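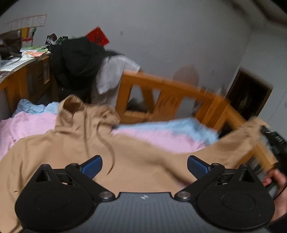
Trailers Are Too Long, and the Studios Know It

The final trailer for Stellport runs 155 seconds. I watched it before a matinee last week, in a theater where I had already paid for a ticket to something else, and by the end I knew who dies, who lies about it, and where the last fight takes place. The movie opens on 13th July. I don't plan to go, and the trailer is the reason.

I have been going to the movies regularly for 30 years and I used to show up early for the trailers. Now I time my arrival so I miss most of them. I don't think my taste has changed much. The trailers have.

The Stellport campaign had 3 trailers. The first was good. It had a ship, a locked door, a voice on a radio, and very little dialogue. It made me want to know what was behind the door. The second trailer opened the door. The third showed what came out, how big it was, and which members of the crew it got to first. Each one was longer than the last. If you watched all of them in order, you saw a short version of the movie with the slow parts taken out, and I suspect the slow parts are where the movie is.

The usual defense is that audiences want this. Tickets cost a lot, parking costs a lot, and a family that spends that much on a night out wants to know what it is getting. I understand that. I have sat through enough bad movies to see the appeal of a warning. But there is a difference between telling people what kind of movie it is and telling them what happens in it. A trailer for a thriller can let me know it is tense, dark and set on a boat without showing me the boat sinking.

Comedies have it worse. Ham was sold almost entirely on its jokes, and when I saw it the room laughed politely at lines we all knew. The best scene was a long argument in a butcher shop that wasn't in any of the ads. People really laughed at that one. I thought the movie was decent, but half of its best material had been given away for free months before, and by opening night it was stale. A comedy gets one chance to surprise you with a joke, and the marketing department had already taken it.

Compare that with Cirndale, which came out in November with a single teaser. It was under a minute long. A woman walks across a field, a bell rings, and she turns around. There was a title and a month. I had no idea what the movie was about, and I talked about it with friends more than anything else that fall. When the story changed direction halfway through, you could feel the whole theater sit up. I can't remember the last time that happened at a movie I had seen three ads for.

Cirndale was a small release, and people will say a big movie can't be sold that way. Maybe not with that little. But Titus was a big movie, and its ads stuck to the first act. Nothing from the second half of the story was in them. The siege, the fire, the entire business with the brother, all of it was held back. I went in thinking I was seeing a court drama and came out having seen something larger. That takes some restraint from the people cutting the footage, and some trust from whoever approves it.

I would like to see a simple rule. Use the first 30 minutes of the movie and leave the rest alone. If there isn't enough in the first 30 minutes to interest anyone, that is a problem with the movie, and showing the ending won't fix it.

Theaters could help too. Mine now plays so many trailers that the listed start time means very little, and a few of them come with a short clip first telling you the trailer is about to start. I would cut that clip everywhere tomorrow.

Until any of this changes, I'll keep doing what I do now, which is watch the first teaser and skip the rest. For Stellport I should have stopped at the locked door.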